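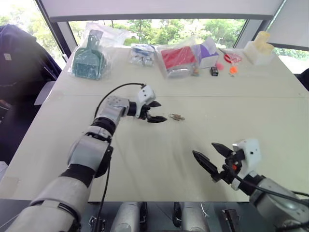

창가의 큰 탁자. 이음매 뒤쪽에 물건들, 가운데 부근에 갈색 금속 조각들

보낸 사람: Finn Stöcker
받는 사람: 렐테티(Leltetti) 공용실 메일링 리스트
제목: Re: [공용실] 큰 탁자 위의 물건 정리

여러분, 안녕하세요.

티모 씨의 메일에 답장합니다. 답이 늦어서 죄송합니다. 저의 한국어가 조금 딱딱할 수 있는데, 이해가 안 되는 문장이 있으면 편하게 물어봐 주세요.

2020년 10월 10일, Timo Kramer 씨가 쓰셨습니다:

> 안녕하세요, 티모입니다.
>
> 창가 쪽 큰 탁자를 다시 쓸 수 있게 하고 싶습니다. 지난번에
> 제가 도면을 펴려고 했을 때 먼저 다른 분들의 물건을 옮겨야
> 했고, 나중에 어디에 있었는지 기억이 안 나서 아무 데나
> 놓았습니다. 그것 때문에 불편하셨던 분께 사과드립니다.
>
> 제 제안은 간단합니다. 탁자 위에는 아무것도 남기지 말고,
> 모두 비시아(Bisia) 수납장에 넣으면 어떻습니까? 수납장의
> 아래 칸이 아직 비어 있습니다. 라벨은 제가 주문할 수
> 있습니다. 1,000장 묶음이 제일 쌉니다.
>
> 그리고 탁자 상판에 얼룩이 있는데, 무엇으로 닦아야 하는지
> 아시는 분이 있습니까?
>
> 티모 드림

먼저 제안에 대해서 씁니다. 저는 절반만 찬성합니다. 모든 물건을 수납장에 넣으면 탁자는 깨끗해지지만, 매일 쓰는 물건까지 매번 꺼내고 다시 넣어야 합니다. 작년에 갈라니스(Galanis) 방에서 같은 규칙을 만들었는데, 두 주 후에는 물건이 모두 창턱 위에 올라가 있었습니다. 창문을 열 수 없어서 결국 규칙을 없앴습니다.

그래서 저는 탁자의 이음매를 경계로 쓰는 것을 제안합니다. 상판에는 가로로 가는 이음매가 하나 있고, 그 위치가 가운데보다 조금 더 창문 쪽입니다. 생활용품과 사무용품은 이음매 뒤, 즉 창문 쪽에 두고, 앞쪽은 작업하는 자리로 남깁니다. 이렇게 하면 테이프로 선을 붙일 필요도 없습니다. 티모 씨의 도면이 앞쪽에 들어가는지 제가 궁금합니다. 긴 쪽이 900밀리미터라고 들었는데, 맞습니까? 만약 들어가지 않으면 그날만 뒤쪽 물건을 수납장 아래 칸으로 옮기고, 끝난 다음에 옮긴 사람이 다시 가져다 놓으면 됩니다.

뒤쪽에 두는 물건도 한 번은 골라야 한다고 생각합니다. 저는 이런 순서로 하고 싶습니다.

자기 물건이면 11월이 되기 전에 이름을 붙입니다. 이름이 없는 물건은 버리지 않고 비시아 수납장 아래 칸에 넣습니다. 11월 말까지 찾는 분이 없으면 이 리스트에 다시 물어보고, 그다음에 공용 물건으로 합니다. 음식은 여기에 해당하지 않습니다. 음식은 탁자에 두지 말아 주세요.

라벨은 1,000장이 너무 많습니다. 라킬라르(Rakilar) 창고에 쓰다 남은 라벨이 있으니까 우선 그것을 가져오겠습니다. 접착력이 조금 약하지만 떼어 낼 때 자국이 안 남습니다.

다음은 작은 부품 이야기입니다. 탁자 가운데쯤에 갈색을 띤 작은 금속 조각들이 모여 있습니다. 가는 고리 같은 모양인데, 저는 정확히 무엇인지 모르겠습니다. 다른 물건들과 따로 떨어져 있습니다. 필요하신 분은 저에게 메일을 주세요. 이런 작은 것은 상판 위에 그대로 두면 소매에 걸려서 바닥에 떨어지기 쉽고, 떨어지면 찾기가 정말 어렵습니다. 앞으로는 뚜껑이 있는 작은 통에 넣어서 이음매 뒤쪽에 놓으면 좋겠습니다. 통은 제가 집에서 5개를 가져올 수 있습니다. 잼 병이라서 예쁘지는 않습니다.

마지막으로 얼룩에 대한 답입니다. 앞쪽에 흐린 얼룩이 조금 있고, 왼쪽 앞 모서리 근처에는 옅은 베이지색의 네모난 자국도 보입니다. 네모난 자국은 무엇 때문에 생겼는지 제가 모릅니다. 혹시 그 자리에 무엇을 오래 붙여 두셨던 분이 계십니까? 접착제라면 닦는 방법이 달라서 먼저 알고 싶습니다.

일반 얼룩에는 미지근한 물에 주방 세제를 한두 방울 넣고, 부드러운 천을 꼭 짜서 닦는 것이 좋다고 생각합니다. 이음매 위에는 물을 직접 붓지 마세요. 물이 안으로 들어가면 상판이 부풀 수 있습니다. 멜라민 스펀지도 쓰지 말아 주세요. 제가 예전에 집의 하얀 책상을 그것으로 닦았는데, 닦은 곳만 광이 달라져서 지금도 창문 쪽에서 보면 둥근 모양이 보입니다. 밝은 크림색 상판이라서 여기서도 비슷하게 될까 봐 걱정됩니다.

티모 씨, 수납장 아래 칸의 열쇠는 아직 갈라니스 방에 있습니까? 제가 지난번에 찾았을 때는 못 찾았습니다.

다른 의견이 있으시면 이 메일에 답장해 주세요. 특히 이음매를 경계로 쓰는 것이 불편하신 분의 의견을 듣고 싶습니다.

감사합니다.
핀 슈퇴커(Finn Stöcker) 드림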